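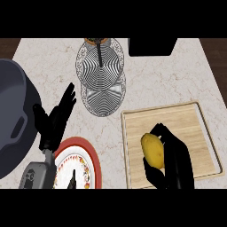
Hand or two fingers? Lumby test group publishes its first comparison

A small group in Lumby that tests robot equipment for kitchen companies has published the first part of its comparison of grippers. The report came out on 9th December and can be read free of charge on the group's web page. It compares two kinds of gripper, a hand with several fingers and a simple gripper with two flat jaws, and all of the work was done in simulation.

The test kitchen is a computer model with a marble worktop and a wooden cutting board. Two arms work over it together. In the runs with the hand, both arms carry the same black hand model, and one of the tasks is to hold a potato at the cutting board while the other arm stays free. The other tasks use the things which stand on the worktop, among them a large pot, a dinner plate and patterned glass bowls.

According to Lindiwe Mtshali, who leads the tests, the potato was chosen after long discussion. "We wanted a thing that everybody knows and that has no good side to hold," she said. "A cup has a handle and a box has flat sides. With a potato the gripper must decide itself, and every potato is a little different."

The group made 876 runs in total, divided equally between the two kinds of gripper. A run was counted as good if the object stayed in the grip for 8 seconds after the arm stopped moving. The two-jaw gripper was better with plates, which it takes at the rim. The hand was better with potatoes and other round food, most clearly when the potato was lying near the raised border of the board. In such a place the flat jaws often touched the border first and pushed the potato away.

The hand also had its problems. In 184 runs, most of them with the plate, one of the fingers touched an object which it should not touch. Mrs Mtshali explained that the fingers are long and that the controller plans the path for the wrist and the palm, but not for every finger tip. The group now wants to repeat these runs with a controller from Nadar, which plans for the whole hand. The first contact with the company was made in October.

Glass was the most difficult material for the simulated cameras. Bowls with a strong pattern gave wrong distances in many runs, and the arm then stopped too high above them. The report gives no ranking for the bowls for this reason. A second camera, placed lower and to the side, will be added in the model before the next part.

The question of price is also touched, but only shortly. A hand with several fingers costs much more than a gripper with two jaws, and it has more parts that can break. For a kitchen which only moves plates, the report says, the simple gripper is enough. For a kitchen which prepares vegetables the answer is less clear, and the group does not want to give advice before it has results from real arms.

These results should come from Litovville, where a partner workshop called Statetti is building a real worktop with the same measures as the model. It will have the same cutting board with a groove and a raised border, because this border made the largest difference in the simulation. Real potatoes will be used, washed and unwashed. The simulation cannot say much about a skin with earth on it, and Mrs Mtshali expects that the numbers for both grippers will be lower there.

"In the model the potato has always the same friction on all sides," she said. "I have peeled enough potatoes at home to know that this is too kind."

The workshop has place for two arms on the worktop, but only one real hand has been delivered up to now. The first runs will therefore be made with the hand on the right arm and the two-jaw gripper on the left. The order will be changed later, so that each gripper works on both sides.

The report has 9 chapters and a list of all settings used for the arms, the cameras and the controller. Readers who work with other grippers can send their proposals to the group through the form on the same page. The second part will include soft fingers, if a model of good quality can be found.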